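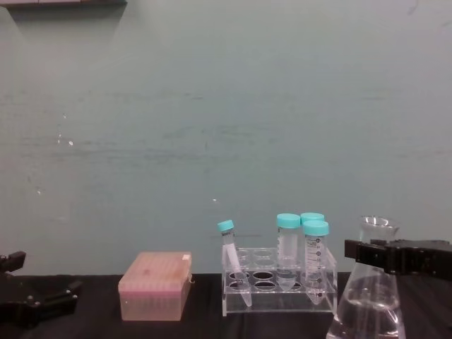
I'll say it plainly: I like a clear rack. My old colleague Umesh Rajput swore by solid ones, and we argued over it most tea breaks at Warrier, usually with biscuits (his). With a see-through rack you can check the bottom of a tube without lifting it, and when you've got 40 of the things to get through before lunch, that's a lot of lifting saved!

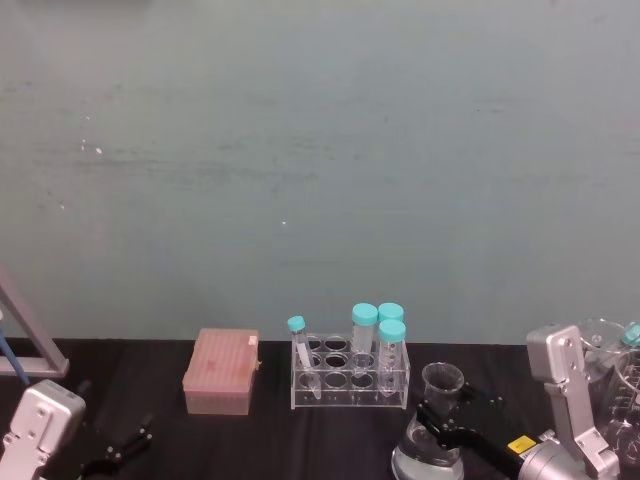

The trouble with thin tubes

Big tubes stand up nicely. Put a skinny one in the same rack and over it goes, cap pointing off to one side like it's had a long night. I know people who can't bear it.
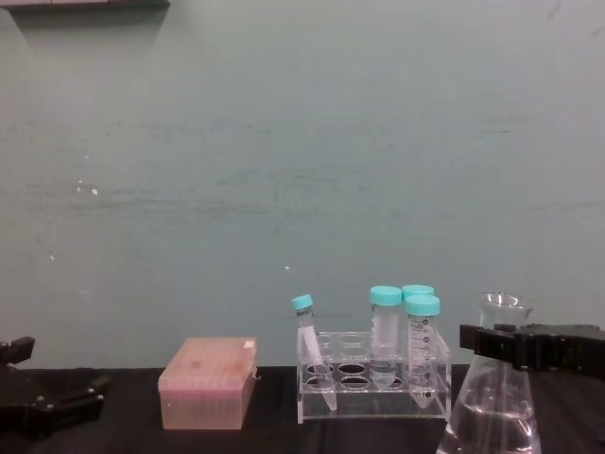

I can live with a lean, so long as the cap's on. What I can't live with is a tip box left open - dust gets in, sleeves get in, and somebody bins a full box to be safe. Shut the lid. It takes no time at all.

And please, a dark cloth underneath. I worked on a white bench for seven years and lost more clear plastic on it than I'd care to admit.
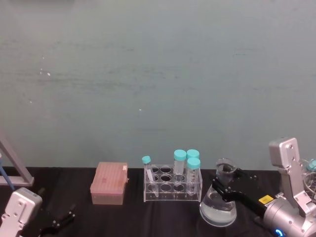

Umesh still says I'm fussy, and he still buys the solid racks.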